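Progress report: the lending room at Prendasgate
Sun 17 August
Prepared for the Stinar fund by Abundio Solís

Hello again from Zidstead! You asked for a plain account of where the money has gone and what the lending room looks like now, so I'll go shelf by shelf, more or less, and try not to wander off (my June letter did a lot of that, sorry).

Quick reminder for anybody at Stinar who is new to us. Prendasgate lends out household textiles: blankets, throws, covers, curtains, table linen, bath towels. People moving into a first apartment come in, take what they need for as long as they need it, and bring it back when they've bought their own. The grant was to get the stock sorted, cleaned and mended before the fall rush, and to make the front room into a place where you'd want to sit down and pick something out.

The sorting

Done, apart from curtains. Everything that was in the back closet has been pulled out, shaken, looked at in daylight and put in one of three piles – lend, mend or rags. The rag pile was bigger than I expected and I felt bad about it for an afternoon, then I found out the animal shelter will take every scrap, so off it went. The lend pile now stands at 100 pieces, all labeled with size and fiber on a cotton tape sewn into the hem. I had been using paper tags with safety pins, and the tags came back from the wash as confetti.

Curtains are the holdup. Half of them have no hooks, and the other half have hooks that fit nothing else we own. I'm leaving them until last on purpose.

The cleaning

We've been through 14 full loads at the laundry on Hafþórsson Street, mostly cotton, with the wools done by hand in the sink here. Hand washing is slow going! A wet wool blanket weighs as much as a child and wants to be carried in the same way, with both arms underneath. I've got the drying racks up along the north wall now, away from the sun, and they fold flat when visitors come.

Fleece has been its own little adventure. We were given a lot of the fluffy kind, the looped, curly stuff that looks like a teddy bear, and it picks up lint like nothing else. What works is a cool wash on its own with no softener, a good shake while it's damp, and then drying flat or over two bars so it doesn't stretch. Once dry it gets brushed with a soft pet brush, going one way only. I was skeptical about the pet brush, but it's lovely.

The front room

Here is where your money shows the most. The old office desk is gone and we have a glass-topped table standing on a gray carpet, with cream floor around it, so people can spread a piece out and see it properly against something plain. Light colors and dark ones both show up well on it. The glass does need wiping after every visit (fingerprints, and fluff, endlessly fluff) and I've started keeping a cloth and a spray bottle behind the door.

Blankets go out on the table in groups by warmth, and the browns and tans have turned out to be the favorites by a long way. I would have bet on blue.

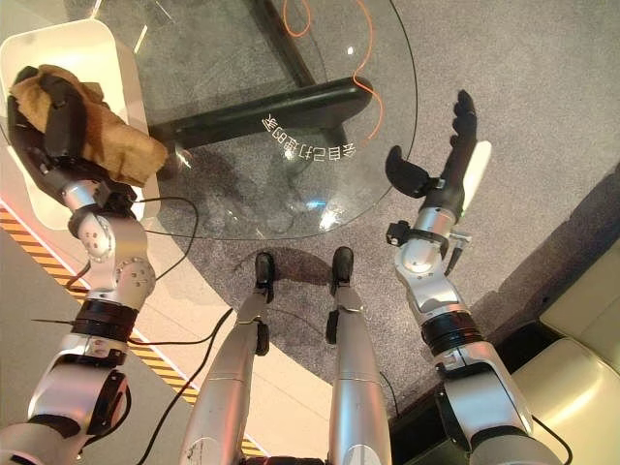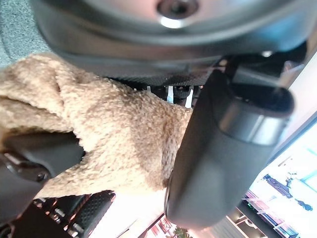 How do you fold curly fleece so it stays soft on the shelf?
Fold it loosely in thirds with the curly side out, lay it flat, and never put anything heavier on top. If the curls have been flattened, a shake outdoors and a few strokes with a soft brush will bring most of them back.

I put that one in because it's what borrowers ask me more than anything else, and I'm making a little card with it for the shelf. There will be a card for wool and one for table linen too, once I've settled the argument I'm having with myself about starch.

The money

Spent so far: 3,980 dollars. The biggest piece of that was the table, the carpet and the shelving, and after that the laundry, then the label tape and thread and the brushes and so on. The receipts are in the envelope with this report, clipped by month. One laundry receipt got washed (I know, I know) and the laundry has printed me a fresh copy, which is in there with a note on it.

I underspent on mending because the sewing machine only needed a new belt. I'd like to ask whether what's left on that line can go toward lidded storage for the winter duvets. They're in bags at the moment and the bags slide off each other all day long. If you'd prefer that the money stay where it is, that's fine, I'll find enough torn hems to use it up!

What's behind schedule

Two things – well, 2 that matter. The curtains, as I said. And the loan book, which was supposed to be on the computer by June and is still a notebook with a ribbon in it. I can find anything in it in a minute, but I'm the only one who can, and that's a poor way to run a lending room. I've started typing it up in the evenings and I'm as far as the letter M.

Moths: none seen. I check the wool shelf every Friday and there's cedar in each stack, and I've put sticky traps in the corners.

Coming up

Next on the list is getting the window cleaned and the shelf cards printed, then opening longer hours for the students when they arrive. I also want a proper mirror-sized space on the wall where we can hang one big throw at full length, so people can see the drape before they take it home. The hooks for that are bought already, and they were cheap.

Come and see it if you're out this way. The door sticks, so push low down, near the mat.

Abundio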